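Print this page | E-mail this page

Come teach two robot arms with us at Plilonstead

I'm Miloslav Trnka, and I run the Gavent study on two-armed robot learning. We need 8 people to join us as paid demonstrators, and I'd love it if a few of you had never touched a robot before!

Our question is a pretty simple one. If a robot learns a chore from lots of different people, does it cope better when things get moved around than if it learns from one expert? Our first round used 2,000 demonstrations from a single operator (me, and my shoulders still remember it). The trained arms did fine until we shifted the furniture a little - then they got lost. A second, smaller set of 285 demonstrations from mixed beginners held up better than I expected, and now I want to know why.

You'd be steering both arms by hand through short tasks, mostly moving small blocks between a drawer and a tray. Sessions are two hours with a long break in the middle, and we'll train you on the first day.

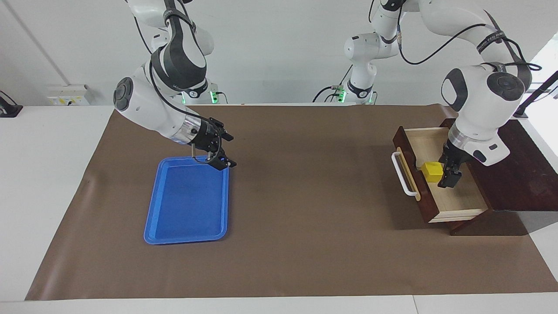 You don't need to be fast, by the way. Slow and a bit clumsy is useful to us, and we keep the fumbled tries along with the good ones. You do need to be 18 or older, comfortable sitting for a while, and able to come in for four sessions. Left-handed people, please write, we had far too few of you last time.

Pay is $117 per session. Send me a couple of lines about yourself and the hours that suit you, care of the Gavent desk at Plilonstead. I read everything myself and I'll write back either way.

Last updated: Friday, July 29, 2022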